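Trandari adds simulated household runs to Ikcombe training set

January 2019 – 3 min read

Trandari has begun recording practice runs in simulated rooms for Ikcombe, its learning system for household robots. The first batch covers 35 room layouts and is meant to supplement the 54 hours of recordings already made on physical equipment at the company's Cisley site.

Each run is stored as a set of camera views with matching joint positions and a short written task, such as moving an item from a table to another surface. Operators steer the simulated robot from a desk and can restart a run at any point. Failed attempts are kept and labeled as failures.

Asnakech Nigatu, who leads data collection for Ikcombe, said views with very little in them are kept as well. "If we only train on tidy, well-centered views, the system has no idea what to do when the camera is facing a blank surface," she said. "Those stretches go in with the same task text as everything else."

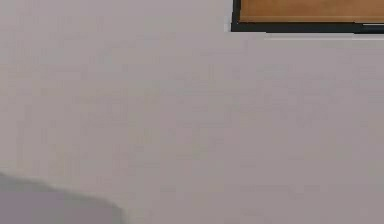
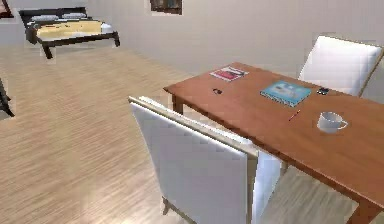 Views from one simulated room. The second takes in a dining table with a blue book, a red pencil and a white mug on top, and a bed across the floor.

Storage and review

Runs are saved at full length and checked by two reviewers before they enter the training set. A reviewer can reject a run if the task text does not match what was done – the most common fault so far, according to Nigatu. Lighting and object placement are varied between runs, while the furniture stays fixed within a layout.

A second batch is planned for April. It will add eight layouts and a revised model of contact between fingers and thin objects, which the current simulator handles poorly.

Comments (3)

pell_r
Are the failure labels per run or per time step? Makes a big difference for training.

Dovecote
Thin objects are hard on real hardware too. Would like to see numbers for the pencil.

mtk
Any plan to release the layouts?

Recent items
Ratanaporn revises its gripper test procedure
Cisley site extends operator training
Joint position logging: notes on file formats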